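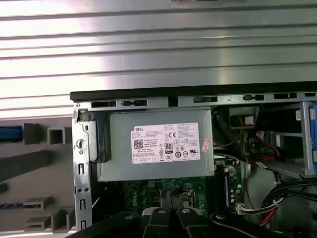

An opened Dell desktop, with the power supply up top and the memory slots off to the right.

I have a soft spot for ugly office computers, and I'm tired of apologizing for it. Give me the gray metal, the little cutouts, the label with print so small I have to hold my phone over it and zoom in!

My neighbor Anastasia Vasilakis was going to put hers out on the curb in September (it was slow, she said, and she'd already picked out a new one). I asked if I could open it up first. She looked at me like I'd offered to do surgery on her cat. But she let me, and we had the side off before the coffee was ready, and she spent the next 2 hours asking what everything was.

I think that's what we lose with the sealed-up stuff. My laptop is lovely and thin and I have no idea what's going on in there. If the memory goes, so does the whole thing, and I'm shopping again. With an old desktop you can see the slots. You can read who made the power supply, and you can find the 80 PLUS logo and go look up what it means.

Sure, they're bulky. They collect dust, and mine takes up half the desk I eat lunch at. I'd still take one over a pretty box I'm not allowed into. Anastasia kept hers, by the way, and now she wants to borrow my good screwdriver.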